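**For release: Murnville Tenants' Alliance questions Mühlbauer "Quiet Floors" claims**

MURNVILLE, July. The Murnville Tenants' Alliance is asking property manager Mühlbauer to show the measurements behind its "Quiet Floors" program before tenants are charged for it. Under the plan, renters in the Jonedmont buildings would pay an extra 15 dollars a month for a new underlay that the company says will make footsteps overhead "a thing of the past."

We have read the brochure. It is printed on very nice paper. It does not say how loud the apartments were before the work, how loud they were after it, or who held the meter.

The Alliance wrote to Mühlbauer in the spring with 11 questions. The reply answered two of them, and one of those was the spelling of the product name, which is Praline. The letter described Praline as a "next-generation comfort layer." We asked what the last generation was and have not heard back.

"If the floors are quieter, there should be a number somewhere that says so," said Saodah Liem, spokesperson for the Alliance. "I would like to see the number. I don't think that's rude."

Mühlbauer points to a satisfaction survey in which residents of the pilot building rated the floors "much improved." The survey went out with a coupon for 100 dollars off the next month's rent. Our members in that building tell us they liked the coupon. Several also said they could still tell when the upstairs neighbor was wearing shoes.

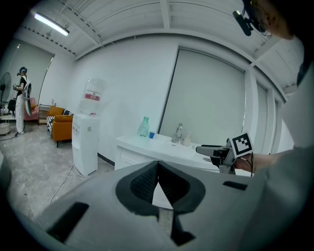
Gerd Kasten sees it differently, and told our last meeting that he has slept better since the underlay went in and would pay the fee without complaint. He also asked whether the Alliance would be this fussy over a new boiler. We would, and we were, but his point is a fair one and we include it here at his request. Some people may well be getting quieter nights. The trouble is that the same month brought new door closers on the landings and a rule against late laundry, and any of these could be the cause.

Footstep noise can be tested. A standard tapping machine is set on the upper floor, sound levels are taken in the room below, and the result is compared with the same test on an untreated floor. The work is routine for any acoustics firm. Mühlbauer has told us that such testing would be "disruptive to residents." Tearing up the floors in 200 apartments was apparently not.

The Alliance is asking for the following:

- Before-and-after test results for the pilot building, with the name of the firm that took them
- A written statement of how long the underlay is expected to last
- No monthly charge in any building until the results are posted in the lobby
- An opt-out for top-floor tenants, who have no upstairs neighbors and are being asked to pay anyway

"They told me the fee was for the whole community," said Waltraud Ackermann, a top-floor tenant. "The pigeons walk on my ceiling. I asked if Praline works on pigeons."

The Alliance takes no position on whether the product works. We would be glad to report that it does. Mühlbauer has been offered space in our next newsletter to print its results in full, at no cost and without comment from us.

Tenants who have received a Quiet Floors notice are asked to keep the envelope as well as the letter, as the fee start date appears on only one of them.

**Contact:** Gifty Aryee, press desk, Murnville Tenants' Alliance. Messages left before 11 a.m. are usually returned the same day.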